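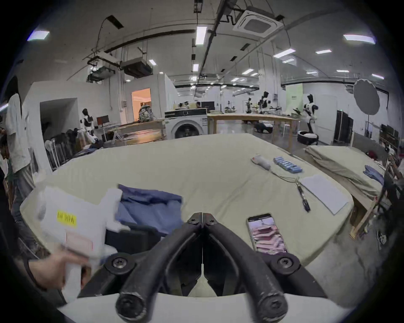

Dorian Rolland wrote: Before I dig into the file, does the gripper width go wrong from the very first second of a take, or does it start out fine and wander off later?

Reply from me, same afternoon

Starts out fine! Then it wanders. I'm on the shirt folding project for the Courtois robotics class (we fold by hand with the hand-held gripper, the Rallen recorder saves it, and a policy gets trained on it at the end of term). The first few takes after a restart look great, and then the width number starts creeping up. With the fingers fully shut, Rallen thinks they're open by a good bit, so on playback it looks like I'm pinching a sleeve with nothing touching it.

Ticket: #439
Opened: Friday, April 23, 2021
Software: Rallen recorder, the build on the class download page
Task: blue shirt, spread out and folded on the padded table

What I've tried so far

1. Restarted Rallen. Helps for a while, then the creep comes back.
2. Restarted the laptop too, which did the same as number 1 but slower.
3. Swapped the cable for the one from the Veswood club kit (thanks Veswood people, I still have it, sorry). No change at all.
4. Tightened the bolts where the fingers meet the base. One of them did turn a little and I got very excited, but no.
5. Ran the open/close calibration again. This gives me the longest good stretch so far, almost 20 minutes.

I also went through everything we recorded this week and threw out 88 takes where the closed width was clearly wrong. That hurts, because we're supposed to hand in 1000 and we were pretty proud of where we'd gotten to.

Second round, shirt flat on the table

Dorian asked for a slow one, so I did this: spread the shirt, hold the left side down with my free hand, bring the gripper in over the middle, close on a fold, lift, let go, repeat. No hurrying. I wanted to see if the creep depends on how fast I squeeze or on how hard. I also wrote down the width Rallen gave me each time the fingers were shut on nothing, between folds.

Slow and gentle: the number stays put. Slow and hard (I mean really crushing that poor shirt): the number climbs a tiny bit on every squeeze and never comes back down. Fast and gentle: stays put. So it's force and speed doesn't matter, at least on my table with my hands. I was so sure it would be speed that I ran the whole set again, and got the same thing.
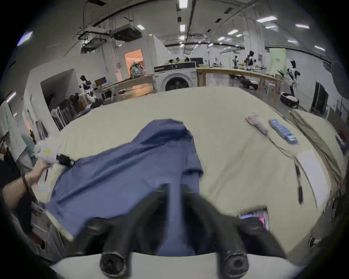 Third round, no shirt

I moved the shirt over to the side and did closes on nothing, just fingers against fingers. Same split. Gentle closes are fine, hard ones push the zero up. So the cloth has nothing to do with it, and neither does how thick the fold is, which was my lab partner's theory (she's taking it well).

One more thing I noticed in the Rallen settings. There's a box called "update closed position while recording" and ours was checked. I have no memory of checking it. If I understand the help text, Rallen takes the tightest reading it has seen and calls that zero, but the text doesn't say what it does when the fingers flex under a hard squeeze. My guess is it takes the squashed-in position as the new zero, and after that a normal close reads as a little bit open. That would fit with calibration clearing it, too.

I unchecked it, recalibrated, and did a mix of hard and soft closes. Width comes back to the same number every time so far. I don't want to call it fixed yet because I've been fooled by a good stretch before, see number 5.

Questions I still have:

Can the bad takes be rescued by shifting the width after the fact, or are they trash? The shift isn't constant within a take, it goes up in little steps.

Does the Sovham mount we have on order for June need that box turned on? Its setup sheet mentions a "live zero" and that sounds awfully like the same thing.

Should I recalibrate at every shirt change anyway? It's quick and I don't mind, I'd just like to tell the rest of the group one rule and have everyone stick to it.

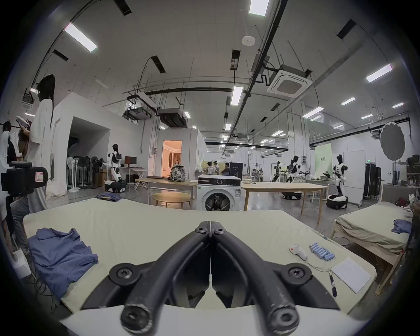
Dorian Rolland wrote: Leave the box unchecked and calibrate once per session, plus any time the gripper gets dropped. Don't delete the rejected takes. If the width goes up in clean steps, we can find each step at a full close and subtract it, so zip the folder and attach it here. On the Sovham mount I'd have to ask, so I'm keeping the ticket open for that part.

Zipping now. It's a big folder and the upload bar is barely moving, so it'll probably show up tonight.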